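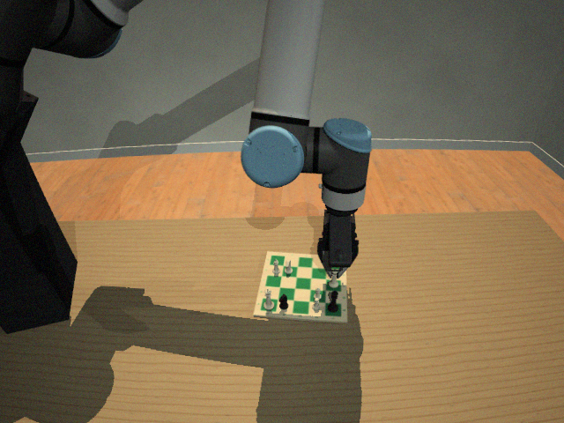
Vustinham library to stay open later for board game and study groups

2022-01-28

The public library in Vustinham will extend its evening hours starting in July, after the town council approved new funding for the building on Grorum Street.

Under the plan, the library will close at 9 p.m. on four evenings a week. It now closes at 6 p.m. every day. The council passed the measure by 2 votes following a long discussion of heating and staffing costs.

A survey sent out with water bills last fall drew 796 replies. Most of those who answered said they could not get to the library before closing time because of work or school. Later hours were the most common request, ahead of more parking and a larger children's section.

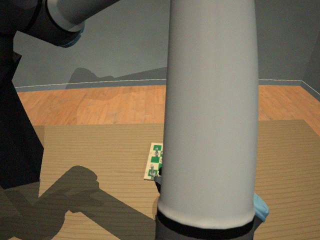 The extra time will be used in part for groups that have had trouble finding a place to meet. The upstairs reading room seats 32 people and will be open to chess and board game clubs, language classes and high school students preparing for exams. Groups will be able to reserve the room online at no charge, but they must have a library card holder present.

The library plans to hire two part-time employees to cover the added shifts. The Celstead branch, which shares staff with Vustinham, will keep its current schedule.

Work on the reading room is due to begin in the spring. Tsai Interiors, the contractor, will replace the lighting and the carpet, and the room will be closed while that is being done. Books shelved upstairs can still be requested at the front desk.

Residents who want to comment on which evenings should be chosen can fill out a form at the library or on the town website.
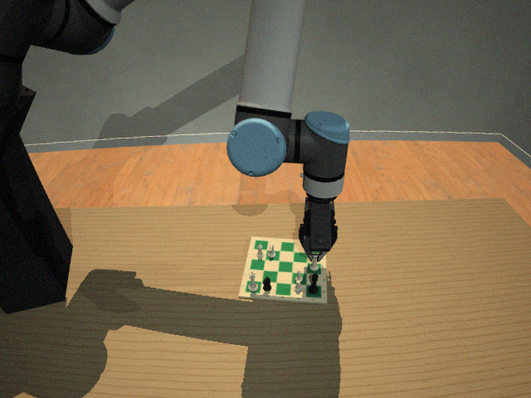 A chessboard with green and cream squares.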